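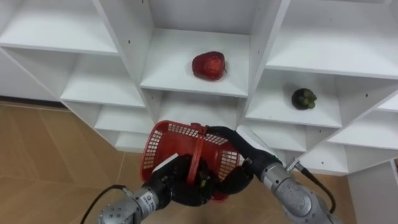 Shelving unit, fruit in two of the compartments

Bulier Community Garden and Food Share
Minutes of general meeting
19 August 2023, Bulier Hall, small room

Meeting opened 10.05 am. A quorum was present. Apologies were received and recorded in the attendance book.

1. Previous minutes
The minutes of the last general meeting were taken as read. One correction: under item 4, "north tap" should read "north-east tap". Accepted as corrected.

2. Matters arising
2.1 Bore pump. The replacement pressure switch has been fitted. Cut-in pressure was reset and the pump no longer short cycles. Item closed.
2.2 Boundary fence. Written reply from the Stumetti Street neighbours agrees to an equal split of the cost. A second quote is still outstanding. Carried over.
2.3 Key register. Two keys remain unaccounted for. Members who hold a key and have not signed the register are to do so before leaving today.

3. Water use
3.1 The meter was read at the end of July. Consumption was down on the same period last year, which was drier. No conclusion was drawn about the new drip lines until a full summer has been metered.
3.2 It was reported that the timer on beds 1 to 6 loses its program when the battery drops. Moved that a mains-powered timer be bought, to a limit of $200. Seconded. Carried.
3.3 Hand watering hours stay as they are. The question of a later evening finish was raised and will be looked at again when daylight saving starts.

4. Plots
4.1 There are 14 names on the waiting list. Two plots are vacant and one is under notice for neglect. The notice period ends in September.
4.2 Half plots. A proposal to divide plot 11 into two was discussed. For: shorter wait, smaller area suits new members. Against: the dividing path takes growing space and the single tap would sit inside one half. The proposal was amended so that the path runs along the tap side. Amended motion put and carried, with three against.
4.3 Treated timber. A reminder that edging must be untreated. Old sleepers of unknown origin are not to be brought on site.

5. Compost
5.1 Bay 2 is full and closed to new material. Bay 3 is open. Signs have been swapped.
5.2 Temperature in bay 2 has been logged weekly. The log is kept in the shed and members are asked to write the reading in degrees Celsius only.
5.3 Citrus peel and onion are still being put in the worm farm. The sign is to be reprinted in larger type.
5.4 Mulch. Sterano Tree Services has offered a truckload of chip at no charge. The load must be tipped at the rear gate, clear of the fire access. Accepted, subject to the chip containing no oleander or camphor laurel.

6. Food share
6.1 Surplus produce continues to be accepted on open mornings. Donors are asked to brush off soil and remove damaged leaves. Nothing cooked, bottled or opened can be accepted.
6.2 Shelves are to be wiped down at the close of each open morning. The spray bottle is to be refilled at the dilution marked on it and not by eye.
6.3 Items left at the close go to compost if soft, otherwise to the Shirazi Road kitchen. The kitchen has asked for delivery before noon.
6.4 A request for a fridge was deferred. The circuit in question also feeds the urn, and its load needs to be checked by an electrician first.

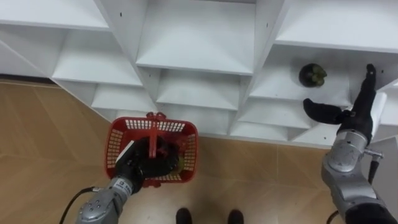 7. Finance
7.1 The statement was tabled and received. Plot fees are paid in full except for three members, who have been sent reminders.
7.2 Seedling sales brought in more than $100 after costs. Moved that this be put towards shade cloth for the propagation bench. Seconded. Carried.
7.3 Public liability renewal is due. Papers to be circulated before payment.

8. General business
8.1 Fruit fly traps are to be hung by the end of the month. Lure is available from the shed.
8.2 The blue wheelbarrow has a flat tyre and has been tagged out of service. A solid tyre is to be priced.
8.3 Parking on the verge. The council has received a complaint. Members are to use the hall car park.

Next general meeting to be held in September, date to be posted on the gate.

Meeting closed 11.40 am.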